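# Reading Two Novellas Side by Side

Project report by Myung-ja Han
Project partner: Sandro Grasso

We compared two science fiction novellas, *Pondwood* and *The Caseck Line*, to see how each one treats a main character who works in a laboratory. Sandro read *Pondwood* first and I read *The Caseck Line* first, then we swapped. We kept separate notes until both of us had finished.

*Pondwood* has 13 chapters and is told by Dr Yoon, a plant scientist on a flooded colony. She is blunt and often wrong about people. The love story with the ferry pilot starts late, and Sandro thought it was rushed. I didn't mind, as most of the book is about her work and the pilot is part of that.

*The Caseck Line* is longer, with 46 very short chapters. Its engineer, Gramik, shares the story with her brother. She disappears for a long stretch in the middle and the plot slows down.
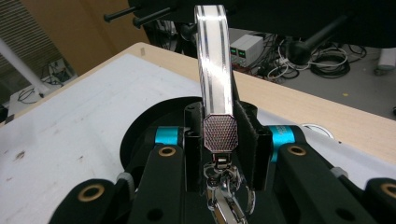
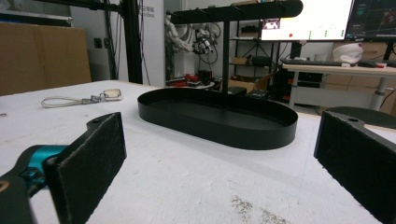 Which novella gives its scientist more to do?

*Pondwood* does. Dr Yoon makes the decision that ends the book, while Gramik's main problem is solved by her brother.

We also looked at how each book explains its science. *Pondwood* puts it into arguments between characters. *The Caseck Line* uses reports at the start of chapters, and I skipped a few on first reading and had to go back.

We disagreed about the endings. Sandro liked the open one in *The Caseck Line*. I wanted to know whether the line was ever rebuilt.

Our notes came to 275 entries, and too many of them were plot summary. Next time we would agree on headings before starting. Sandro's chapter table for *Pondwood* is in the appendix, and mine for *The Caseck Line* will be added in March.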